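Small Rooms, Small Closets > Laundry & Bedding
Folding on the bed - does anyone else give up halfway?

quyen_ngo
ok so no table in my place worth the name, all the folding happens on the bed. I do whites on one evening and they go in a 23 inch wide drawer and by the next day the drawer won't shut. Current method, tell me where I'm going wrong:

1. Bedspread stays on, pulled flat. Tees go down one at a time, grab a corner and shake out the twist before anything gets folded.

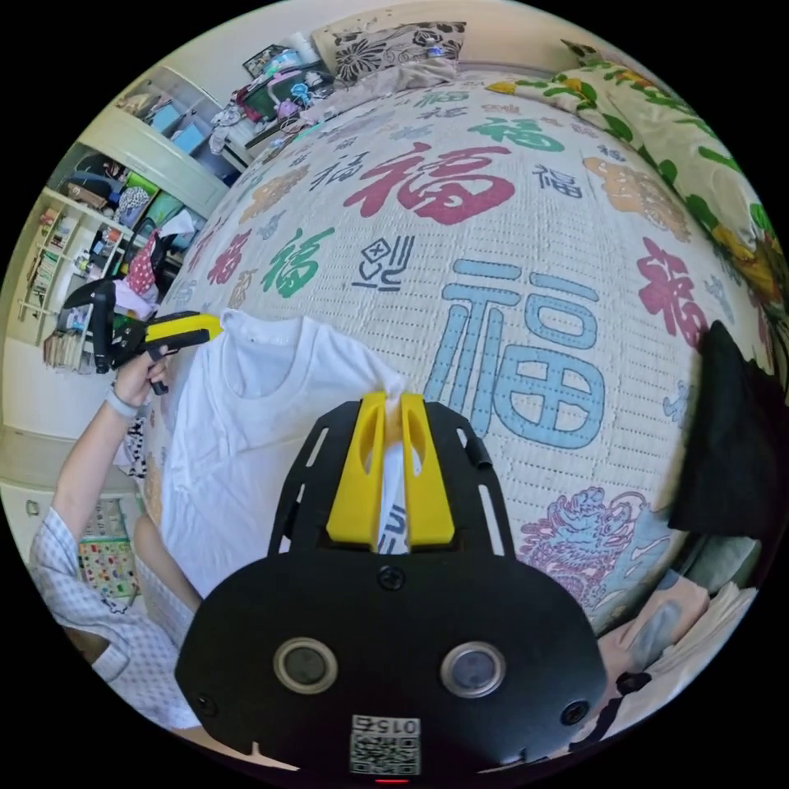

2. Sleeves in, sides in, then half, half again.
3. Stack goes at the foot end till I'm done. Usually falls over.
4. Drawer. Swearing.

Step 3 is the killer I think.

Edit Szűcs
Step 1 is your problem, not 3. A quilted cover is the worst surface for it, the stitching grabs and the mattress gives. Fold on something hard. I use the top of the washer.

quyen_ngo
washer is down two flights and shared lol. Not carrying 17 tees down there to fold them then back up

Tài Mạch
Disagree w/ Edit. Been folding on a bed for years, quilted is fine, grips a little so the shirt stays where you put it. Slippery cover is way worse. What I'd change is clear the pillows first. How much of the bed do you actualy have free?

quyen_ngo
most of it? Pillows all live along the wall side - the yellow flower one, pink one, zebra one - and the rest of the junk gets shoved up top. I know none of it matches the cover. The 福 print was my aunt's pick, she got one for everybody the same year and I'm not getting rid of it.
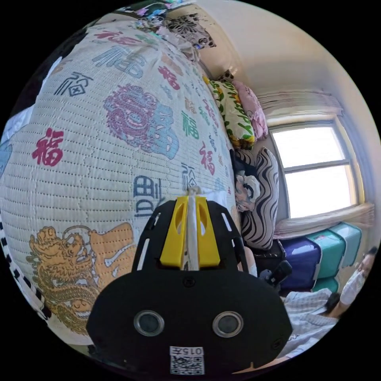 I tried putting them all on the floor once and then you're just stepping over pillows the whole time. Also dust. So they stay up there and I work from the foot end, which means reaching, which means my back by the end of the pile.

Xuân Quan
Kneel on the bed. Problem solved

quyen_ngo
mattress dips, everything slides to my knees

Xuân Quan
ok fair

Tài Mach's brother told me to post this for him but his login is broken again, so: fold in the air for tees, chin and two hands, then just smooth it on the bed. His words not mine.

Edit Szűcs
Chin folding gives you a different size every time. That's how you get a drawer that won't close. Cut a piece of cardboard a bit narrower than the drawer divided by however many rows you want and fold round that. Boring but it works.

quyen_ngo
cardboard I can do. Got a Britlow box right here. What about sheets tho, and the big thin stuff? Tees I sort of manage. Anything bigger I need someone on the other end pulling or it stays one long crumple down the middle of the bed.
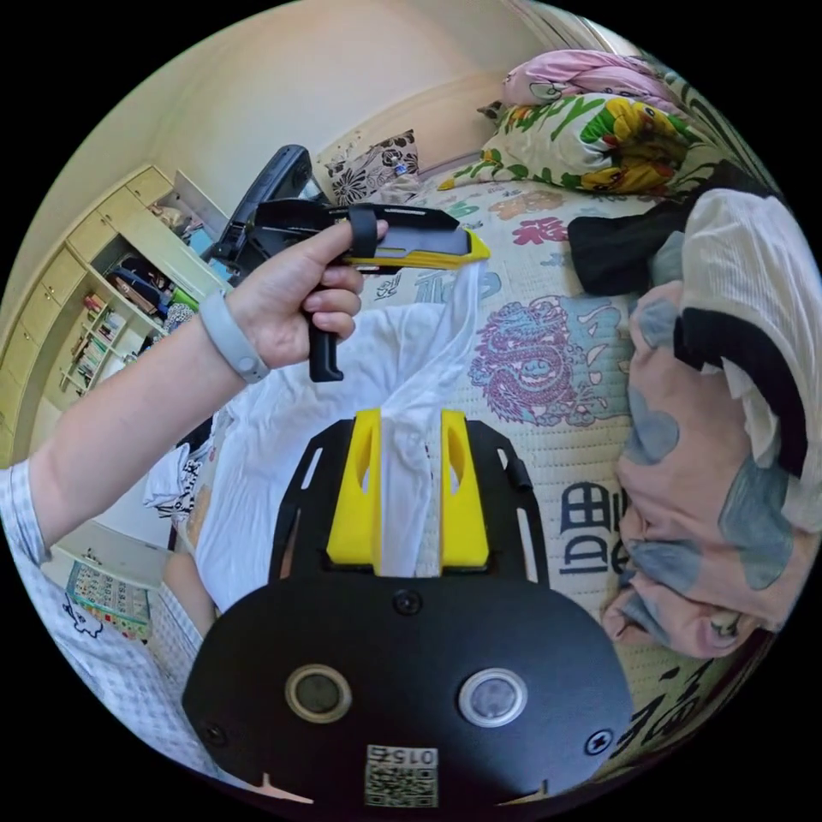
Hòa Sầm: get the corners first and forget the middle till they're lined up. Middle sorts itself out. If you start smoothing from the center you're pushing wrinkles around all night. And do sheets BEFORE tees, you've got the whole bed then.

Edit Szűcs
Agree on corners. Still say table.

Tài Mạch
she doesn't have a table Edit

Edit Szűcs
Pisell make a folding one, goes behind a door. I've had mine since college. Not pushing it, just saying it exists.

quyen_ngo
looked, door opens the wrong way for it :( Update anyway - did sheets first like Hòa said, laid out on the window side with the pillows pushed back and the cover left showing on the other half so the tees had somewhere to go.

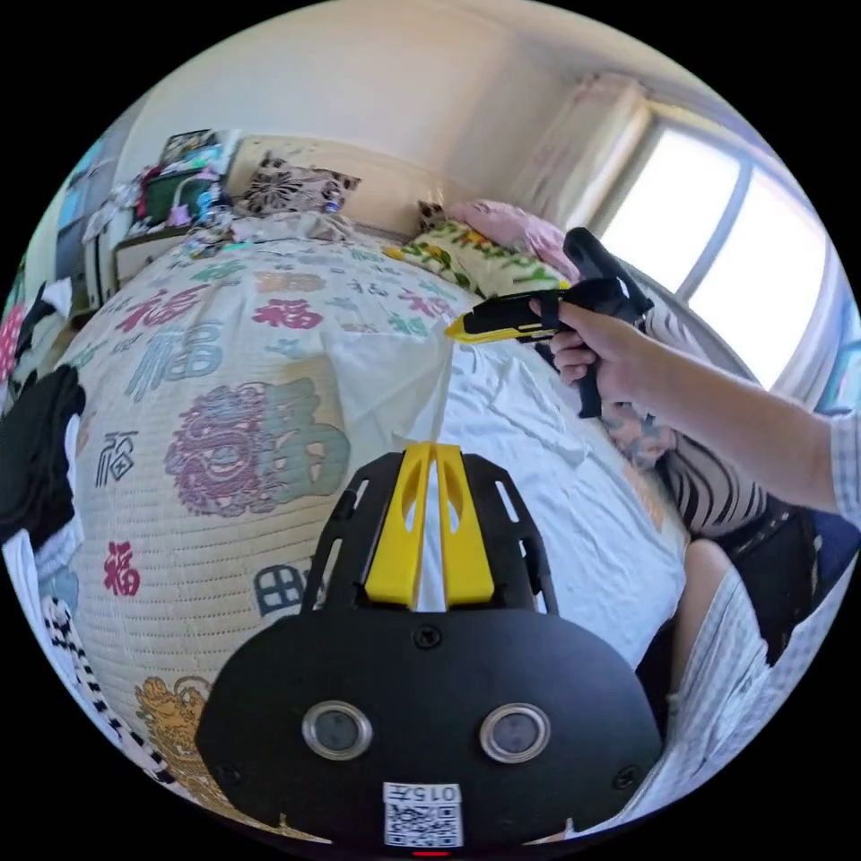

Took less time than last week for sure. Cardboard came out too wide, recut it, second one fits three rows across. Tees stacked on edge now, not flat. Drawer shuts if I leave the gray sweatshirt out, so sweatshirt lives on the chair until November I guess.

Xuân Quan
chair closet, classic

Hòa Sầm
Roll the sweatshirt, put it at the back. And how did this thread get over 2,000 views

quyen_ngo
will try rolling tonight. no idea re views, people must really hate folding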